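### 3.2 Materials and preparation

The wrapping task used items that are common in small laundries and gift shops. In the Keltden condition, each set had a white cloth, a larger cream or beige cloth with a small line drawing, a thin tan rope and a woven basket. We selected 7 such sets, and 5 of them were used in the main study. The outer cloth was spread before the bundle was made (Figure 2).
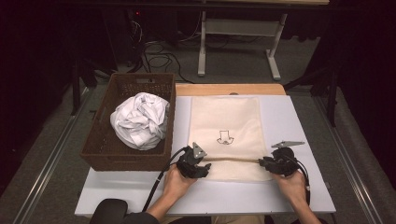 Why is the outer cloth flattened first? A flat cloth has fewer hidden folds, so its corners are easier to find and the finished bundle keeps a more regular shape.

**Figure 2.** Stages of the wrapping task, panels (a) and (b).

The inner cloth was not folded in a fixed way. In an earlier trial at Fendport we asked for a square fold, but this made the bundle stiff and the rope slipped towards one corner. For the present study a loose heap was accepted, provided that the outer cloth could be closed over it. The outer cloth is then gathered upwards, and the inner one may still show below the fold at this point.

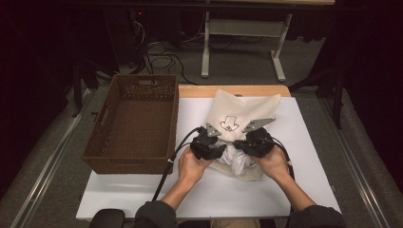 The rope is tied only after all four corners have been brought together. We recorded 187 bundles in total. A bundle was counted as complete when it could be lifted by the knot and placed in the basket without opening.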